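3.2 Sorting household goods before a move

The second part of the study looked at how people decide what to keep when they move to a smaller home. Each household was visited twice, once before packing began and once after the new home had been lived in for at least a month. The first visits were made in August. Joonas Saarinen carried out all the interviews in Leone and most of those in Senura, and the remaining ones were done by telephone when a visit could not be arranged.

In all, 132 households took part. Most were couples or single people leaving a house for a flat, and the typical new home had two bedrooms fewer than the old one. We did not ask for a full list of belongings. Earlier trials with full lists had shown that people grew tired by the second room and began to write things like "kitchen bits" or "the rest". We asked them to choose one room and talk us through it, cupboard by cupboard, and to say for each group of items whether it would be kept, given away, sold or thrown out.

The kitchen was chosen more often than any other room. Several people said they picked it as they expected it to be easy, and then found that it took the longest. Cups and small dishes gave particular trouble. They take up little space one by one, they are seldom worth selling, and many had been bought singly over a long period. Items of this size (Figure 4) were often moved from the "give away" pile to the "keep" pile and back again during a single visit.

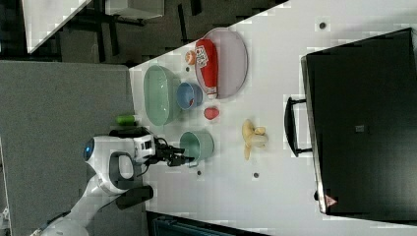 Large furniture was settled sooner. A table either fitted the new room or it did not, and most households had already measured. Where there was a dispute, it was usually about who in the family would take the piece, and it tended to be over before our visit. Only the piano and the freezer came up again and again as large items that people had not yet made up their minds about.

We grouped the reasons people gave for keeping things. Daily use was the most common reason by a clear margin. After that came the wish to have enough for guests, even among people who said that guests rarely stayed. The third was a link with a person or a time. The fourth was cost: people did not like to part with something they would have to pay to replace. A fifth group, which we had not planned for, was made up of things kept for want of a decision. These went into boxes marked "sort later", and at the second visit most such boxes in Leone were still taped shut.

There was some difference between the two towns. Households in Senura gave away more and sold less. We think this has to do with the Tatard reuse shop, which collects from the door and takes mixed boxes without asking for them to be sorted first. Leone has no shop of that kind. The nearest place that takes mixed goods is at Drudar, and people without a car found it hard to reach. Two respondents had paid a carrier to go there and said they would not do so again.

Toys need a separate word. Few of the households had children living at home, yet nearly all of them had toys. These were kept for visiting grandchildren, or had belonged to grown-up sons and daughters who had been asked to collect them and had not done so. Play food, building bricks and soft toys were the kinds named most often. Bricks were kept almost without exception. Play food was spoken of lightly and was quick to go, mostly to nurseries and to neighbours. Soft toys were the most difficult. Many charity shops will not take them without a safety label, and labels are often cut off when a toy is new. People were unwilling to put a soft toy in the bin, even one that no one in the house could remember buying. One woman had carried the same bag of them through 3 moves.

The rooms themselves also mattered. Where the toys had been stored in a loft or garage, they were dealt with late, often in the last days before the van came, and more of them went to the tip. Where they stood on a shelf in a room in daily use, they were dealt with early and more of them were kept. The same pattern held for books and for spare bedding – though in the case of bedding the numbers are small and we would not want to rest much on them.

At the second visit we asked whether anything had been missed. The answers were short. People named kitchen tools more than anything else, usually a particular pan, a large bowl or a good knife. Hardly anyone named an ornament, and no one named a soft toy, whether they had kept theirs or not. When asked what they wished they had left behind, most spoke of glassware and spare chairs. In a few homes the chairs were still in the hall, and we had to step round them to get to the table for the interview.
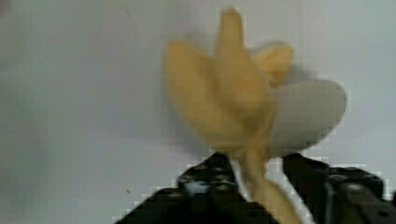

3.3 Help from family and paid helpers

Family members took part in the sorting in well over half of the households. Daughters were mentioned more often than sons, and neighbours more often than either in the case of people living alone. Paid help was mostly limited to the day of the move itself – lifting, loading and driving – and very few people had thought of paying someone to help them choose.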